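I had over 20 questions written down for Omolara Chukwu, and she answered most of them before I'd found a chair. She writes the working rules for the robot benches at Prendano, and people from other shops keep asking her for a copy. I wanted to know what was in it and why it's so short (two pages, big type).

"It was 99 pages," she told me. "Kwame Sulemana wrote it, bless him, and he was right about everything in it. People just didn't read it."

So she started over last October with one test — could a new operator repeat the rules back after lunch? What survived is mostly about what goes on the table, who can reach in, and when you stop.
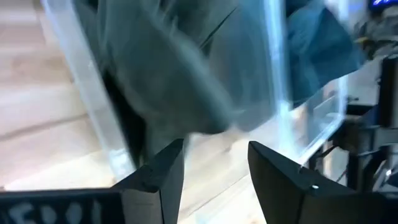
Soft goods get the longest section, and she got pretty animated about it. "A metal block stays how you left it. Cloth doesn't!" Her rule is that you look at how the fabric is lying before every run, and you write it down if it matters. When there's a bin involved, with cloth bunched in folds inside clear plastic walls and the two fingers coming in at it, she wants operators thinking about the wall as much as the cloth. Clear plastic throws bright reflections along its edges, and she doesn't let anyone sign off on a bin position from the camera view alone. You walk over and check it with your own eyes.

I asked if that slows people down. "Sure it does," she said, and laughed. "Theophilus Ackah timed it once to prove to me how much. I still have his chart. I kept the rule."

Then we got onto reaching in, which is where every shop I've visited has a slightly different religion. At Prendano it's simple enough: hands stay out until both arms are stopped, and you say "in" out loud before you reach and "out" when you're done. Araba Frimpong, who trains the new folks, makes them say it even when they're working alone. I tried it and felt silly for maybe a minute.
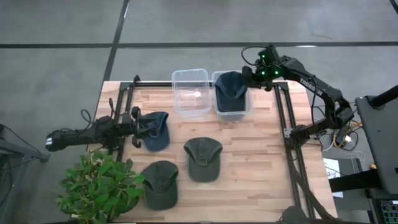 The two-arm rules came later, after the team moved to benches where both sides can work at once. Omolara's big thing is that each arm gets its own job, named before the run. Put one gripper at a cap out on the wood and the other at a cap in the right-hand bin, and you should be able to say which arm has which without stopping to think. She's also picky about cables, and wants any loop at a wrist checked through the full reach of the arm.

Does she ever break her own rules? Long pause. "I've skipped the log," she said. "Once. Kwame Atinga caught me and made me redo the whole batch, 200 runs." He still brings it up.

The next revision is due out 06/09/2021, and she's fighting to keep it at two pages. There's a request in to add a section on lighting. She's offered to swap it for the paragraph on labeling, if anybody can get the labeling people to agree.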